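Selling stuff online thread, part 2. This time it's baskets. I've been clearing out the hall closet and the shelf over the washer, and baskets are most of what came out.

1/ Background for new people. I moved to Prornham in December with far too much storage. Boxes to hold boxes. The plan for this month is to get down to what fits on the shelves, and sell or give away the rest.

2/ My rule so far: if a basket has been empty since the move, it goes. If it's holding things I forgot I had, the things go first and then I decide on the basket.

3/ The one I keep going back and forth on is the big round one with the two handles. I bought it at the Sarer outlet for the yarn, and then the yarn moved into drawers.
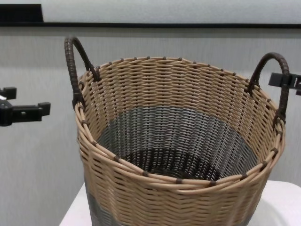
4/ Round baskets are hard to place in a small apartment. They waste the corners of a shelf, and they don't slide in next to each other the way square ones do. Mine has dark brown handles that stand up well above the rim, so you have to allow height for those too. I measured the shelf gap without thinking about the handles and had to move the shelf up a notch. Still, it's the one people ask about when they come over.

5/ Cleaning, before I list anything. Soft brush first, dry, working along the weave and not across it. Then a barely damp cloth. Then leave it out overnight with air on all sides. I've ruined one by putting it away damp. It smelled like a basement for a year.

6/ The smooth glossy kind is easier. Dust doesn't catch the same way. The rough ones from the Gazi market took me most of an evening with an old toothbrush, and I'm still finding fluff.

7/ Check where the handles meet the rim. That's where baskets go first, especially if you carry them full. Push each handle gently toward the middle and then out again. If the wrapping shifts or creaks a lot, say so in the listing. People are fine with a worn basket if you tell them.

8/ Also look at the inside in good light, down to the bottom. Snags in there will catch a sweater. I run an old pair of tights around the inside. If they catch, I trim the loose end with nail scissors and go around again.

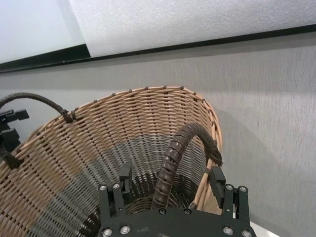

9/ A reply from Urkport says I'm overdoing it, and that a basket only needs to be turned upside down, banged on the step and put back to work. They keep onions in theirs and have never brushed it once. Fair enough. For onions I wouldn't brush it either. I'm trying to sell these to people who want to put blankets in them.

10/ Same person asked about lining. I used to line everything with cotton. I've stopped. The liners need washing, they never go back in straight, and with a tight weave there's not much to fall through. For a loose weave I'd still do it, or put a piece of felt on the bottom.

11/ Prices. I looked through 16 listings for round baskets with handles, and they were all over the place. Size didn't seem to matter as much as color. Plain tan sits there for weeks. Anything with a second color in it goes faster, at least in the listings I saved.

12/ What I do in a listing now: width across the top, height without handles, height with handles. Three measurements. It cuts the questions by half. Before that I was answering the same message over and over – "will it fit my shelf" – and I don't know your shelf.

13/ Photos: one from the side, one looking down in, one close up on the rim and handle. Plain surface, daylight if you can get it. Don't fill it with pine cones. Buyers want to see the bottom.

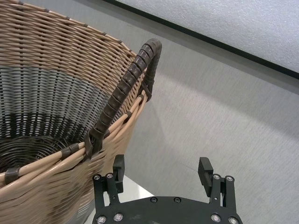 Rim and handle, close up. Brown bindings on tan.

14/ Where it stands: four baskets gone, two listed, one set aside for clothespins. The shipping on the big ones is what kills it. A basket weighs nothing, but it takes up a huge box, so I've switched to local pickup for anything I can't nest inside something else.

15/ If you do have to ship one, pack the inside first. Crumpled paper up to the rim, then more around the handles so they can't take the weight of whatever gets stacked on the box. Tape a piece of cardboard flat across the top. Label at the side, where there's some support behind it.

16/ As for the round one, I've taken it off the list for now. It's going next to the couch with the two heavy blankets in it, and if I trip on it more than once a week it goes back up for sale. Next thread is jars. There are a lot of jars.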